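4.2 Cups and their holders

Of all the objects in the Dunmore set, the paper cup gave us the least to admire and the most to write down. It weighs next to nothing, dents when gripped with any conviction, and has two stable resting positions, of which people overwhelmingly regard one as correct. We were interested in the other. A cup stored upside down keeps dust out of its mouth and presents its narrow end to the hand, which then has to decide what to do about the taper.

Storage in the Dunmore layout is a double holder on a pale board (Figure 3). The holder settles the question of where a cup goes and raises a new one, namely which cup goes first. Our protocol is silent on this point, an omission we noticed in October, well after it could have been fixed. 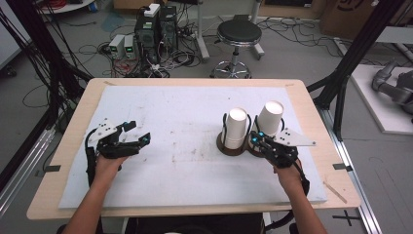 Figure 3. Dunmore layout: two white paper cups, upside down in the double holder with wire loops.

Each of the 5 participants completed 60 trials. Before a trial the cups were placed in the holder by the experimenter, and the participant was asked to move both to the open part of the board and leave them standing mouth up. "Standing" was defined as remaining upright for 3 seconds, a generous standard that some cups still failed to meet.

Crushed cups were replaced and the trial repeated. Following Crabtree's Stismont scale, we scored a dent as minor if the cup could still plausibly be offered to a guest. Liam Crabtree coded all dents himself and is, by his own account, an undemanding guest. A stricter reading of the scale is applied in Section 5.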